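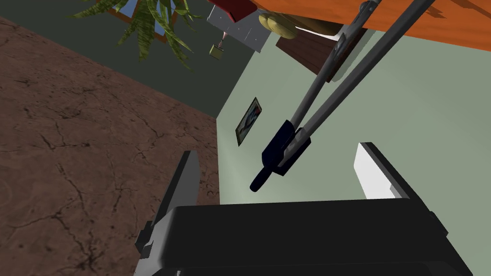
Fig. 1. Wrist view, simulated room. Gripper open, clamp and knob ahead of the fingers.

Project report, part 2: A conduct sheet for shared simulation runs
Version handed in 28th September

1. What we set out to do

Our group got the Drokico project after the first team had already left it in August. They had a working simulated room, a two-arm robot and a folder of recorded runs. No rules. Anyone could start a run from any pose, stop it whenever, name the file whatever. We were asked to write a good practice sheet that later groups can follow, and to check the old runs against it. So this is not a report on a better controller. It's about how you run and record the one you have.

The folder held 191 runs. We went through every one, two people per run, and argued about the ones we disagreed on. That took most of the term, more than we planned.

2. Where the rules come from

We read the public robot safety material in the library first. Most of it is written for real cells with real people walking past, and a lot doesn't carry over to a simulator. Nobody gets pinched in software. But habits do carry over, and that was our main argument for the sheet: if you learn to jog at full speed toward a table in simulation you will do it on hardware too.

We also borrowed from the lab handbook for the Torent cell downstairs, mainly the part on start checks and the part on who is allowed to hit stop (everyone).

3. The rules, short form

Rule 1. Both arms declared before start. If only one arm has a task the other still gets a written park pose. "Wherever it was" is not a pose.

Rule 2. Gripper state logged at start and at end. Open or closed, plus opening width.

Rule 3. Wrist view and room view both saved. A run with one view can't be reviewed properly.

Rule 4. Slow zone near furniture and near anything that can tip. We set it to 50 mm per second inside the zone. Might be too slow, see section 5.

Rule 5. No deleting failed runs. Mark them failed and say why in one line.

Rule 6. Room file version goes in the log. If somebody moves a chair, that's a new version.

Six rules total. We had more at first and cut them becuase no one in the trial remembered the long list.

4. Why two views

Rule 3 got the most pushback – storage, mostly. Our answer is that the wrist view is good for the last bit of an approach, what's between the fingers and what the fingers are about to touch. It's bad for everything else. When the wrist rolls, the whole room rolls with it, and reviewers lost track of which way was down. In our first review session we misjudged clearance twice from wrist video alone.

The room view fixes most of that. You get both arms, the table and whatever stands on it, and the chair, all in one look. 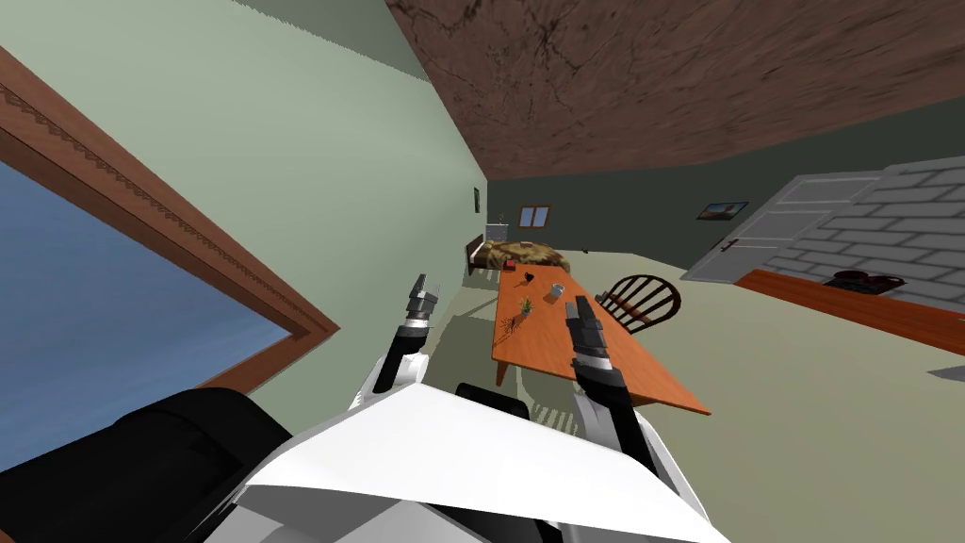 It also shows the arm you aren't thinking about. One arm reaches over the table near the cup and the plant, fine, everyone is watching that one. The other gripper is up by the table, open, and under the old way of working nothing in the log said whether that was on purpose. Rule 1 came straight out of this. A park pose doesn't have to be clever, it just has to be written down so a reviewer can say yes or no.

Small props matter too. A cup near the gripper is the kind of thing rule 4 is for. We measured the slow zone from the outer face of the finger, not from the wrist center like the old config does. The difference is a full finger length and it's easy to get wrong.

5. Problems

Rule 4 makes runs long. Groups using the sheet complained and two of them quietly raised the limit. We'd suggest a second, faster value for open floor, but didn't have time to test it.

Rule 6 depends on people being honest about the room file. The Brotia log tool can stamp the version by itself, we only found the setting in the last week. Should be switched on by default.

Old runs: many can't be judged at all as the start pose is missing. We marked these "not reviewable" instead of failed, seemed fairer.

6. Left to do

– test the faster floor speed
– move the sheet into the Fuentealba template so it prints on one page
– agree on what counts as a near miss, we had 2 definitions going and never merged them
– ask the next group to run the sheet on hardware, at low speed, with someone at the stop button the whole time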